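Sesero winter open house, 3 January 2019

I'd been meaning to get out to the Sesero workshop in Sterkham since October, when I missed the last open house because of a flat tire. So this time I left early, took bus 21 from the station and was standing at the door before they had even put the sign out. It's a small place that finishes and checks plush toys for a few brands, and if you like stuffed animals half as much as I do, you'll want to move in.

You start in the fabric room, which is mostly shelves. They had rolls of long white fur, short black fur and a lime green that I can only describe as loud. We were allowed to touch everything (I touched everything!). The long fur is brushed by hand before it's cut, and our guide said the short black kind is reserved for small pieces where shaggy fur would swallow up the shape. From there it was down the hall to the tables, and I was glad to see my favorite from the catalog out.
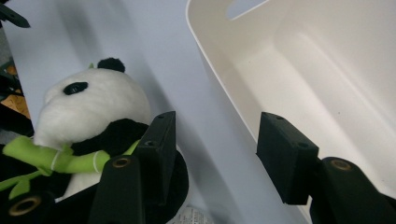
I have a soft spot for pandas with their own snack. The bamboo stalk on this one has little white stitched rings for the joints, and I love that somebody bothered. A plain green tube would have done the job, but you'd never get the same feeling of a bear who has found a really good piece and isn't sharing.

The guide told us the Radaslow line, their big seller, goes out in batches of 900, and every head gets looked over before it ships. Mostly they're checking faces. Move an eye patch a tiny bit and the same bear goes from sleepy to furious – she had a tray of rejects to prove it, and I wanted to adopt the furious ones.

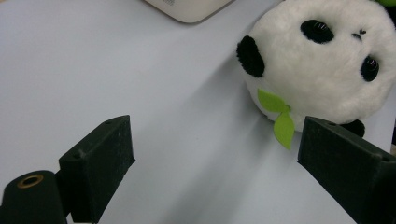 Bead eyes make such a difference. I grew up with flat printed ones, and they never seem to look back at you. A shiny black bead picks up whatever light there is, and suddenly you've got company. I asked about buying a pair of spares for an old bear at home and was sent to the Ashour counter by the exit, where they sell trimmings.

Before that, though, there was a long stop for questions. A kid behind me asked whether pandas have belly buttons, and we spent a good while on that one. I asked about washing. Cold water, a mesh bag, no dryer, and brush the fur once it's dry. 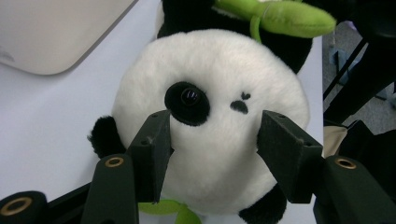 My other question was about the nose, because a heart-shaped one is such a sweet touch and so tiny. The guide said stitching it straight takes more practice than any other part of the face. I believe her. I tried one on a scrap of white fur at the hands-on table and it came out like a squashed raisin.

Admission was $7 and the tour took almost 2 hours. Wear something you don't mind getting fuzz on, and bring cash for the Ashour counter, which doesn't take cards. I came home with the bead eyes and half a yard of the loud green.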